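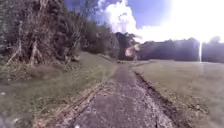 Pridby Township has approved the resurfacing of the gravel path between Brarkard Road and the Lundgren farm lane, with work scheduled to begin in March. The path will be closed to walkers and cyclists in two stages while drainage along its edge is rebuilt and a new layer of crushed stone is put down.

The contract was awarded to Stolletti, a regional paving and grading firm, following a public bid process that closed last fall. The total cost is $63,000, to be paid from the township's trails and open space fund. No change to the local tax rate is planned in connection with the project.

The route is used daily by residents of the Brarkard Road neighborhood and by students walking to the Pridby middle school. It also gives farm vehicles access to the lower fields at two points, an arrangement that will continue under an existing agreement with the landowner.

A survey by the township's public works department last year found that the condition of the path varied considerably along its length. Much of the surface was rated fair, but the soil beside it was found to be badly rutted in places, and runoff was carrying loose stone away from the edge after heavy rain. The department recommended that drainage be addressed before any new surface was laid.

Under the approved plan, the ruts along the edge will be graded into a shallow, continuous swale and seeded with grass. Dead vegetation will be cleared from the verges. The path will then be topped with compacted stone and rolled. Its present width will be kept – a proposal to widen the route was considered at an earlier stage and set aside on grounds of cost.

Trees along the route will not be removed. Light pruning may be carried out where branches reach over the path, and this work is to be completed before the nesting season.

The first stage covers around 800 yards, starting at Brarkard Road. The second covers the remaining distance to the Lundgren lane and will begin once the first section has reopened. Crews will work between 7:30 a.m. and 4 p.m., and equipment will be stored overnight at the Brarkard Road end. Parking there will be reduced during both stages.

A signed detour will follow the shoulder of Brarkard Road. Pedestrians are asked to keep to the marked side and to leave additional time for the trip, particularly in the morning. Dogs must be leashed on the detour.

Property owners within 200 feet of the path will receive written notice before work begins. The full plan, including drainage drawings, may be viewed at the township office during regular business hours. Questions about access should be directed to the public works department – requests involving farm vehicles should be made in writing.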